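Workshop Tips: When a Gripper Drops or Crushes What It Is Holding
Platuscombe Shared Workshop, Household Tasks Bench
Revised Sunday, February 2, 2025

Members are asked to read this page before using the arms for sorting, packing or folding work. It was rewritten after a fault in which an arm closed fully on a piece of play fruit, held it for several seconds, and then let go above the edge of the table. No person was hurt. The gripper pad was torn and had to be replaced.

The fault was traced to a worn cable at the wrist. The controller lost the grip reading, treated the fingers as still open, and went on closing them. A similar event had been entered in the log 13 days earlier and marked "cleared after restart." A restart clears the message on the screen. It does not repair the cable.

Before starting

Bend each wrist cable gently by hand with the power off. Look for flat spots, shiny wear or a split in the outer cover — most damage is found close to the bracket.

Wipe the finger pads with a damp cloth and let them dry. Dish soap is suitable. Do not use furniture polish on the pads or on the table, as it leaves a film and smooth items will slide.

Set the grip limit to 4 on the Tulen controller for soft goods and to 7 for hard, smooth items. Return it to 4 when finished.

Keep round items well in from the table edge. A folded towel laid flat will stop most of them from rolling.
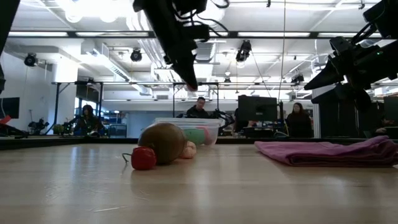

A red apple-like fruit and other small objects, a clear storage container and a folded towel on the table, with the arms overhead.

If an item is dropped or crushed

Press the stop button first. Do not reach under the arm to catch or save the item, whatever it may be.

Wait until the arm has come to rest, then switch off at the wall. The Vincze arms settle slightly when power is removed, and hands should be kept clear until they have done so.

Pick up broken pieces with a dustpan. Small pieces of foam or plastic left on the table can work their way into the finger joints.

Write the fault in the log in full, including the item held and the grip setting. Entries such as "acted up" or "fine now" cannot be followed up.

An arm that has shown the same fault twice is to be tagged and left off until it has been inspected. Replacement wrist cables are kept in drawer 43, and the Istasik pad kits are on the shelf above it. Cables are next due for a general check in April.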